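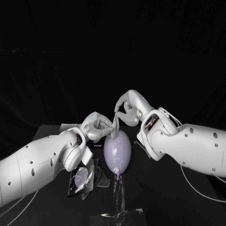

Winelcombe Opens Orders for Two-Arm Tabletop Handling Kit

Vullita system is aimed at gift packers, party suppliers and other shops working with soft materials

Winelcombe is now taking orders for Vullita, a two-arm robot kit for light handling work with film, foil, cloth, balloons and other items that bend or crumple when they are picked up. First deliveries are planned for September.

The kit consists of a left arm and a right arm in white shells, a pair of humanlike hands, a control unit and the Ayele teaching software. It is sold for use on an ordinary workbench and does not need a conveyor or a separate feeder. Customers supply their own table, which should be level and able to take clamps along the back edge.

Winelcombe developed Vullita after requests from small packing businesses that already owned a single-arm machine. Those customers were using suction cups or flat grippers to move boxes and trays, but still did all of their wrapping and decorating by hand. Clear film was the most common complaint. It sticks to itself, it slides off the work, and a suction cup cannot get hold of an edge.

Vullita handles this kind of material between finger and thumb. One hand can hold a gathered edge while the other comes in to take it, pull it straight or move it to another position. The hands can also hold common hand tools, including household scissors, so a shop does not have to buy a special cutting head for short runs.

Balloon decoration was chosen as one of the main development tasks for the kit. The work brings together a light object that is easily pushed over, clear plastic, and foil that creases wherever it is touched. It also requires the two hands to work close together above the same item without knocking it.

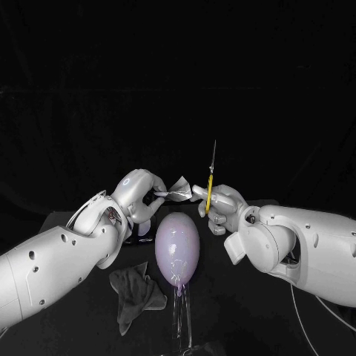 Grip force is set separately for each hand and can be changed in the middle of a task. An operator might use a light setting for foil and a firmer one for a scissor handle, then save both as part of the same job. The Ayele software stores up to 70 jobs on the control unit, and more can be kept on a connected computer.

Jobs are taught by demonstration. The operator guides the arms through the work, marks the points where the grip should change, and then edits the recording on screen. Winelcombe recommends that new users start with a single step, such as picking up a sheet and setting it down, before moving on to a full wrap. Soft materials rarely lie the same way twice, and most jobs will need several recordings before they are ready for daily use.

The company does not recommend Vullita for high-volume lines. It works more slowly than a trained packer on simple items, and it is intended for repeat work in small batches. It is also not sealed against water or flour dust and should not be used for unwrapped food. Work with blades should be done with the bench guard in place and with people outside the reach of the arms.

The standard kit includes the following:

- two arms with bench clamps
- left and right hands
- control unit and cables
- Ayele teaching software, single license
- bench guard
- 5 spare sets of finger pads

A longer cable set is available for benches where the control unit has to sit on the floor. Replacement hands can be ordered singly, left or right.

Buyers can have the kit installed by Dritusov, which will also handle repairs and training. Installation takes one working day - the table needs to be cleared beforehand, and a plain, dark, non-reflective surface is advised for work with clear film. Training is held at the customer's site or at the Dritusov workshop, where Saturday sessions are offered for businesses that cannot close during the week.

Kits carry a one-year warranty covering the arms, hands and control unit. Finger pads are treated as wearing parts and are not covered.

Price lists, bench drawings and a sample job file can be requested from the Winelcombe sales office. Shops that want to try the kit on their own materials may send a small box of samples with their inquiry.

About Winelcombe

Winelcombe makes bench-mounted handling equipment for packing rooms, repair shops and small manufacturers. Its products are sold directly and through service partners.

47 shares
5 comments

Related releases

Dritusov Adds Saturday Training for Bench Robot Users
Ayele Software Update Brings Separate Grip Settings for Each Hand
Winelcombe Changes Finger Pad Supplier
Choosing a Work Surface for Clear Film and Foil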